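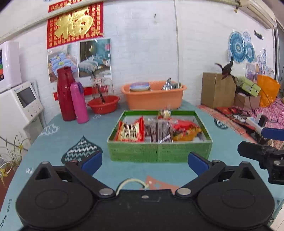
The gripper in front of the snack box, blue pads open.

Reading time: 2 min

Search stories Type and press enter

Tineke had the budget open before Jozef got his coat off.

"Two grippers," she said. "Two! We said one in January, I know, but look what De Graaf wants for the second."

He looked. It was 200 less than the first, with spare pads thrown in – blue ones, the soft kind she'd been going on about all winter.

"And the arm?"

"The arm waits. We learn on the hand-held ones, on real tables with real clutter, snack packs and plates and thermos bottles, and then we know what arm to buy!" She was scribbling in the margin now. "Trikside wants 8 weeks for delivery anyway."

Jozef Nijs had run the Wultden workshop on caution and secondhand bolts. He sat down and picked up the pencil.

"There's up to 600 left under repairs," he said slowly.

"Jozef!"

"I'm only saying it's there."

She had already crossed out one and written two, and was dialing De Graaf with her other hand.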